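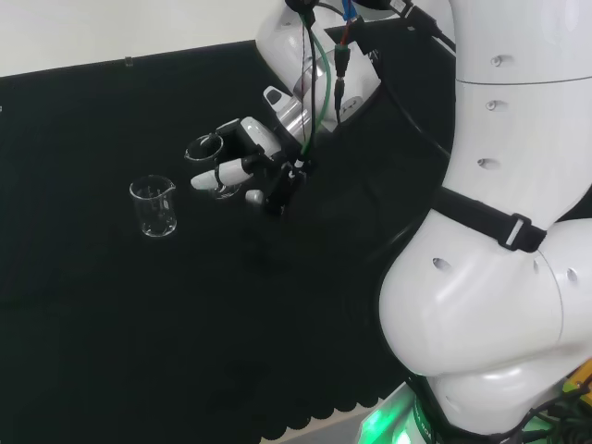 How often should glass beakers be inspected?
Before each use, and again in the full bench check every 90 days.

Hutdale Teaching Lab
Glassware Inspection: Beakers
Checked by: Kayode Okafor
Month: October

1. Rims and spouts
Run a gloved finger around the rim. Any chip or sharp spot fails.
Comment: 12 beakers from the Nestden cabinet checked, all passed.

2. Walls and base
Hold up to a lamp and turn slowly. Look for star cracks where the wall meets the base.
Comment: One failed -- short crack near the base. Put in the broken glass bin and taken off the list.

3. Work surface
Cloth flat, no folds, nothing gritty under it.
Comment: OK. Shake out lint at the next change.

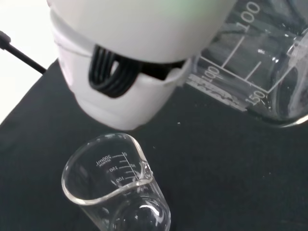 Can a beaker with worn markings stay in use?
It can, for rinsing or holding waste, if the glass is sound. Do not measure with it.

4. Volume markings
Numbers and lines must be readable at arm's length.
Comment: Pass on the shelf stock. Two from the Soomro cabinet are faded and now have a tape label.

5. Spacing
Keep beakers apart so the walls do not knock. Larger ones go toward the back 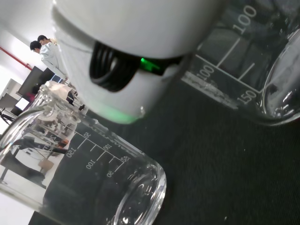
of the bench, smaller ones in front, and none within 60 mm of the edge.
Comment: Moved one in from the edge at the sink end.

6. Storage
Upright, single layer, no nesting.
Comment: Two found nested in the Cudness drawer -- separated, no damage. Recheck next round.

Signed: K. Okafor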